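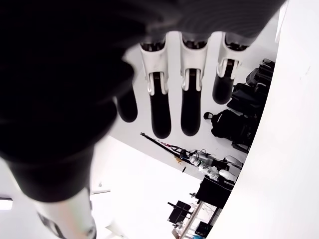

The open day at the Flidatberg workshop went ahead in February as set out in the funding agreement. Registrations closed at 159 and 100 people came through, most of them between 10 a.m. and noon. Walid Daher ran the hand demonstration four times. Visitors asked more about the fingers than anything else, mainly why the white joint housings are left in view while the tips are black and rounded. We have added a short answer to the handout.

Spending on the day was $2,131, covering hall hire, printing and a second power board. Catering was paid by Semaan and is not in that figure.

We collected 57 feedback forms. The main complaint was that people at the back could not hear. Workside has offered a portable speaker for the next session.

Still to do: send the attendance list to Sirnovside, confirm whether the school group can have its own time slot, and finalise the revised program. The remaining funds carry over to the next quarter.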